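# Lalletti Bowl Trial

The **Lalletti Bowl Trial** is a test procedure for comparing robot hands that work in pairs. It is named after the Lalletti workshop, where it was first drawn up by Olesia Palamarchuk and Katsuhiko Nishimura, and is used mainly to judge how well a pair of hands can take hold of light household items that have been stacked one inside another. The current edition of the procedure was issued on 31/03/2024.

## Background

Earlier comparisons at Lalletti had relied on single blocks and cylinders gripped by one hand at a time. Palamarchuk considered that these told buyers little about ordinary kitchen and storage work, in which objects are thin-walled, slippery and often stuck together. A stack of bowls was chosen as the standard item. The walls give the fingers a curved surface to work against, and the rims lie so close together that a finger placed slightly too high or too low will meet the wrong one.

Under the procedure, each pair of hands is given 22 attempts with the same arms, the same controller settings and the same operator. An attempt is ended after 400 seconds if the bowls have not been parted and put down. Both hands must take part, and an attempt in which one of them merely stands by is recorded but not scored.

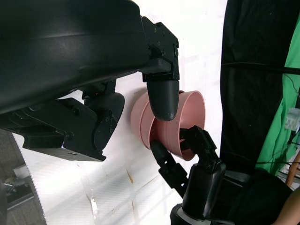

Orysia Kushnir has objected that the time limit rewards haste, and that a hand which holds the rim gently for a long time may be of more use in a home than one which finishes early and leaves a mark on the plastic. Her comments led to a separate record of surface damage, kept alongside the times but not combined with them.

## Equipment

The procedure does not require a particular make of hand. It was written with jointed hands in mind, although simple two-jaw grippers may be entered in a separate class. Most of the published results concern the Flakex hand and the Zakharchenko hand, both of which have been tested in a standard version and in a version with softer fingertips.

Cameras are treated as part of the equipment under test. A head camera gives the operator a general view of the table, and a camera at each wrist shows the fingers at close quarters. Visix units were used for the first edition, and later entrants have been free to supply their own, provided that the mounting position is stated in the report.

## Procedure

The stack is set down between the two hands, which are drawn back with the fingers open before the start signal is given.

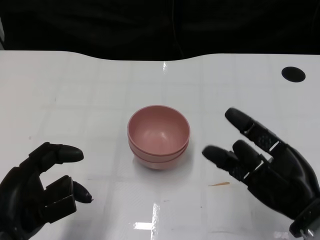

Starting positions are recorded for each hand separately, and they need not mirror one another. The rules ask only that neither hand touches the stack and that the operator has a clear view of it from the head camera. A start such as the one illustrated, with the right hand closer to the pink bowls than the left, is therefore allowed. Glossy table tops are also permitted — they are common in homes and workplaces — but glare like that near the front of the white surface must be noted, as it can affect any system that finds objects by sight.

Once the attempt has begun, the operator may approach the stack from any side. Two methods are in general use. In the first, one hand steadies the outer bowl while the other draws the inner one out by its rim. In the second, the stack is lifted whole and tilted before the bowls are parted in the air. The second method is quicker with practised operators and accounts for most of the dropped bowls on record.

## Fingertips and touch sensing

Comparison of fingertips forms the longest section of each report. Smooth tips slide easily between two rims but tend to lose the bowl once it is lifted. Textured tips hold better and are harder to insert. Marta Levchenko, who revised this section in November, recommended that every hand be tested with at least 2 kinds of tip before any judgement is made on the hand itself.

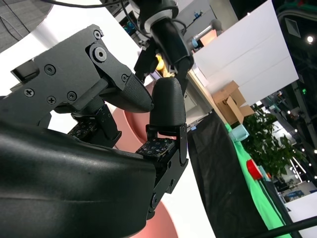 Touch sensors are assessed separately from grip. The assessor compares the sensor readings with the operator's own account of when contact was made, and a late or missing reading is counted as a fault. Sensors set low on the fingers have generally recorded fewer contacts in bowl work than those near the tips, and the report form allows them to be left out of the fault total where the grasp could not have reached them.

## Scoring

Each attempt is given a mark from 0 to 5. Full marks require both bowls to be upright on the table at the end, with no help from the assessor. The marks are published attempt by attempt, without an average, at the request of Melaniia Pavliuk, who maintains the results. Changes of fingertip, cable or control software during a series cause it to be restarted.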